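Home Diary Water log Garden Older entries Contact

July, 6.40 am

Rain gauge read 10 mm, all of it after midnight. Year to date is 616 mm at the house gauge. The bottom paddock gauge reads lower again and I still suspect the wattle is shading it from the west. I will move the post before spring.

The first-flush diverter on the shed side had emptied itself properly, so the drip valve I cleaned at the end of June is doing its job. The house side had not. The chamber was full to the ball and the outlet was blocked with a plug of black sediment and a piece of leaf. Cleared it with fencing wire, refitted the screw cap, hand tight only. The thread is worn and I have ordered another.

Mains meter for the quarter came to 2969 litres. That is drinking and kitchen only. The laundry went over to the tank in autumn and I expected the figure to drop further than it did. Either the cistern in the back toilet is leaking past the flapper or the visitors used more than I allowed for. I have put food colouring in the cistern and will check the bowl at lunch.

The Floko pump is short cycling. It cuts in every few minutes with all the taps shut. Precharge on the pressure vessel was low, so I isolated it, drained it and brought the air side back up with the bicycle pump. It held for an hour and then the cycling came back, slower. That points to the non-return valve on the suction line. Josphat Mabula says he replaced his with a brass one from Kasanano and has not touched it in four winters. His line is shorter than mine, and he draws from a sump.

Lunch. No colour in the bowl. So it was the visitors.

Pulled the non-return valve in the afternoon. The spring is fine and the disc has a groove worn in one side. Turned the disc over and put it back as a temporary measure. The tank lid needs doing as well, as the foam strip around it has gone to crumbs and mosquitoes will find the gap by October. I want moulded rubber this time and no more self-adhesive foam.
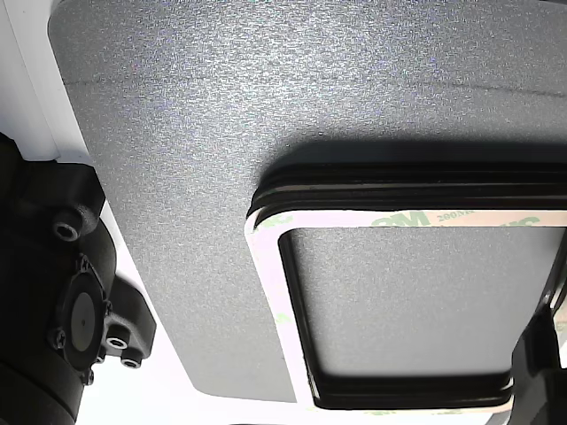
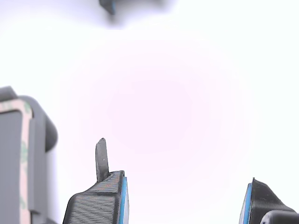

Photos: Yurii Ivanyshyn

Pump ran from 4 pm with one cut-in before dinner, and that was someone filling the kettle. Will log cut-ins overnight with the hour meter.

Creek at the Broma crossing was up over the lower stones but clear. Walked back along the fence. Two droppers out near the gate.

To buy: brass non-return valve, thread tape, diverter cap, a tin of galvanised staples.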